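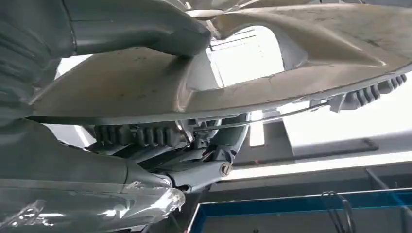
Liew Building, Shared Workroom Users' Group
Minutes, Tuesday, 4:00 p.m.

Present: seven users, plus one who came for the stapler and stayed.

1. Last minutes. Approved after "cleaned" was changed to "discussed cleaning."

2. Shelves. The Skustach units are up. Two are level. The third has been declared level by a vote of 5 to 2.

3. Dust. It is back on everything that curves. The Platix wipes were praised for their smell. Agreed to go back to damp rags.

4. Small parts. The box of 200 bolts now holds 137. Members are asked to check their pockets, cars and consciences. Slotted and cross-head go in separate jars, as agreed in May and ignored since.

5. Spending. Zitadport quoted $100 for a second set of drawers. Approved. The request for a couch was heard again and declined again.

6. Tidying. Benches to be cleared by 6:00 p.m. on meeting days. "I'm still using it" will be accepted once per object.

7. Other business. The radio. No agreement reached. It stays on the high shelf, off, until next time.

Action: labels for the jars (bench 2). Rags (whoever finished the last ones).

Closed 4:50 p.m. Stapler not found.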